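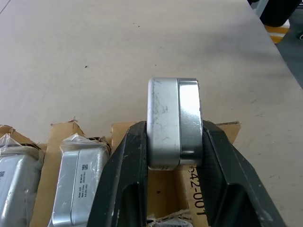
Ticket 1625: Rectangular tins, lid fit and scuffing on arrival

Status: Open, awaiting supplier
Category: Packaging stock / incoming goods
Raised by: Kusum Solanki
Opened: October 7, 2022
Product line: Hesis gift tin, silver, rounded corners
Supplier: Caruso
Site: Wastumetti packing room

Summary

Silver metal tins are being unpacked from a brown cardboard carton with a divider printed 42-001. The tin out of its bag has faint scratches and smudges on the metal. Two others from the carton are still in clear plastic bags. Carton flaps are torn and creased, and one has a ripped upper edge. Need to establish whether the marks come from the factory, from transit or from our own unpacking.

Background

The order was for 300 tins, delivered to Wastumetti by Tiltov Freight. The previous delivery in July had no marks recorded at goods-in, but bags were left on at that stage, so the July result is weak evidence. Tins are used without an outer sleeve. Any scratch on a large face is visible to the customer.

Reported symptoms

1. Light scratching on the large faces. Does not catch a fingernail.
2. Smudges, greyish, on the same faces.
3. Lid tight on some tins. Needs both thumbs and then releases suddenly.

Log entry 1

Wiped one tin with a dry microfibre cloth. Smudges reduced, scratches unchanged. Repeated with a cloth dampened with water and one drop of dish detergent, then dried straight away. Smudges gone. Scratches unchanged. Colour of the finish not affected.

Log entry 2

Took 5 bagged tins, cut the bags along the short end and slid the tins out without touching the large faces. Inspected under the bench lamp at a low angle. Scratches present on two, absent on three. Unpacking on our side is therefore not the only cause.

Log entry 3

Checked divider fit. Tins stand on end in the cells. With the bag on, the tin is snug. With the bag torn or bunched at the bottom, the tin can shift and the bare face rubs on the board. Torn bag scraps should be treated as a fault indicator and noted against the cell they came from.

Log entry 4

Lid fit. Weighed a tight tin and a normal one on the bench scale. Both read 320 g, so a heavier gauge lid is unlikely. Ran a fingertip along the inside of the rim on the tight tin and found a slight burr at one corner. Swapped lids between the two tins. The fault followed the lid.

Interim instructions for packing

Leave bags on until the tin is needed at the bench.
Lift each tin straight up out of its cell. Do not tilt it against the divider.
Cotton gloves for anything out of its bag.
Do not return an unbagged tin to the carton. Use the felt-lined tray.
Tight lids go on the hold shelf with a yellow tag. Do not file the burr.
Keep the carton, dividers and flaps until this ticket is closed.

Actions

Caruso: asked to confirm bag thickness and whether lids were changed after the July run. Sample lid to be sent.
Tiltov: asked for handling notes on the carton. No reply yet.
Kusum: inspect remaining tins at a low angle and record by cell position.

Workaround

Marked tins can go to internal orders where a paper wrap is fitted. Wipe first as per entry 1.

Linked tickets: none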